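Kitchen swap table returns in April

The crockery and kitchenware swap is back at the Wasley Street hall in April, with doors open from 10 am. Rosário Salgado is running it again this year, and Deolinda Fonseca will look after the drop-off desk.

The rules are the same as last time. Bring clean items in working order and take home what you'll use. Each household can bring up to 20 pieces. Bowls, plates, mugs, baking dishes and cutlery are all welcome. We can't take non-stick pans with damaged coating, or anything electrical without its cord. Knives should be wrapped in newspaper and handed to Deolinda at the desk.

Small bowls went fastest last year, followed by mugs. Dinner sets were slower to move, so if you have a full set of plates, consider splitting it into lots of 4. They are easier to carry home that way, and most people coming through are after a few extras for the cupboard.
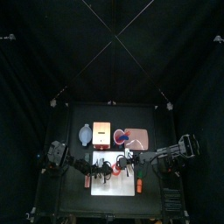
Do I have to bring something to take something?

Anyone can take up to seven pieces, whether they have brought anything or not. We only ask that you wait until the first hour is over if you are coming empty-handed – people who have dropped off get first look.

Drop-off is in the side room from 8.30 am. Please don't leave boxes at the front door the night before. Last year two of them got rained on and a good set of Figueiredo side plates went to the tip with the soggy cardboard. Parking behind the hall is limited, but there is usually room on Meren Road.

Plastic containers need a lid that fits. Rosário will have a box for odd lids beside the tea urn, and you are welcome to rummage through it for the one you've been missing. 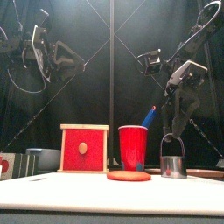

Glass jars are fine too, as long as the labels have been soaked off. Anything left at 2 pm goes to the op shop, which has asked us to keep the heavy items in small boxes. If you can lend a hand with packing up, or have spare cartons at home, leave your name at the hall office before the end of the month.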